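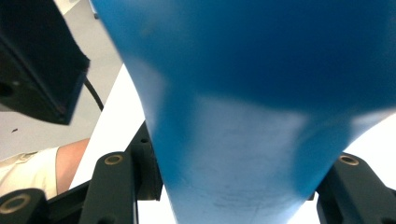 How often should I change the water for cut tulips?

hibaakl: Every other day, and trim the stems a little each time.

gmarras: I disagree. Daily in a warm room. Mine drooped by Wednesday otherwise.

timley_b: Tulips droop anyway. They keep growing after cutting. I just top it up and get 9 days.

hibaakl: Topping up leaves the old water in there. It gets cloudy.

gmarras: Same here, and it smells.

14 replies | 186 views | Share

Related threads
Sugar in the water or not?
Keeping lilac past April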